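7/17/18 – Badau cell, head camera and right arm

Started on the right arm first thing. Marisa had left a note that it was dropping short on the far side of the table, and she was right. Sent it to the six taught points with the pointer fitted. The near ones were fine. The two far ones were out to the right, and by more when the arm came in from above than when it came in from the side. That smells of the wrist and not the camera, so I left the calibration file alone for now.

Took the wrist cover off. Two of the four screws on the flange were loose enough to turn with fingers. No thread lock on them at all, so whoever had it apart in February (probably me) put it back dry. Cleaned them, blue thread lock, tightened in a cross pattern with the small torque driver. Marked all four with the paint pen so we can see at a glance if they move again.

While the cover was off I looked at the cable loop. The outer sleeve is rubbed where it passes the elbow but the conductors underneath are fine. Put a wrap of spiral guard on it and moved the tie one hole further back. There is now enough slack for a full turn of the wrist either way. Ordered a spare loop from Fomgate anyway, part 493 on their list.

Homed the arm, ran it empty at quarter speed, no noise. Then back to the taught points. All good now, near and far, from both directions.

After that, the camera. Samuele wants the plate, the tape roll and the small red box used for the pick checks from now on, because the clear tape is what the detector struggles with and the old wooden blocks were too easy. Fair enough. Set exposure to manual and switched off auto white balance, which had been drifting whenever the arm came over the table.

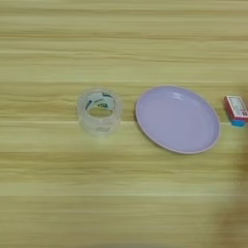 Left the shutter at the longer setting to begin with, to get a baseline. Ran 40 picks, arm at normal speed. The plate was found every time. The tape roll was missed six times, all of them while the arm was still travelling when the detector asked for a picture. So part of this is timing. Added a settle wait of 600 ms after the arm reports it has stopped, and halved the shutter time. Gain had to go up to make up for it and the picture is a bit noisier, but the edges are better.

Second run of 40, same order. Tape missed once. I can live with that until the new lamp is in.

Config saved as Karkel-b on the cell PC and copied to the share. The old one is still there as Karkel-a if anyone needs to go back. Don't load Cheng's version, it has the old wrist offset in it.

Still to do:
Check the paint marks on the flange after a week of running.
Fit the new lamp, then try the gain lower.
Ask Samuele if the wait can go in the arm program – at the moment it sits in the camera script and is easy to lose.
Grease on the base joint is due. Tube is nearly finished, Marisa is getting another.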